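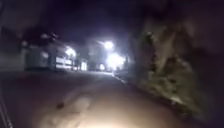
**Skulo council votes to replace street lamps**

September 30, 2019

The council of Skulo has approved the replacement of old street lamps in the Ondolon neighbourhood. The work will begin in July and will continue for eight weeks. Residents have asked for better light since the bus stop was moved, and 2000 of them signed a petition.

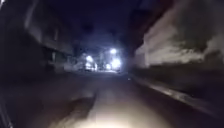
The new lamps will have a warmer colour and will be dimmed after midnight. Councillor Necati Çınar, who voted in favour, said that the cost is fair. "People want to walk home from the last bus without a torch in the hand," he said.

Seven streets will be finished first, starting from the school side. Parking will be limited there during working hours, and notices will be put in the letter boxes one week before.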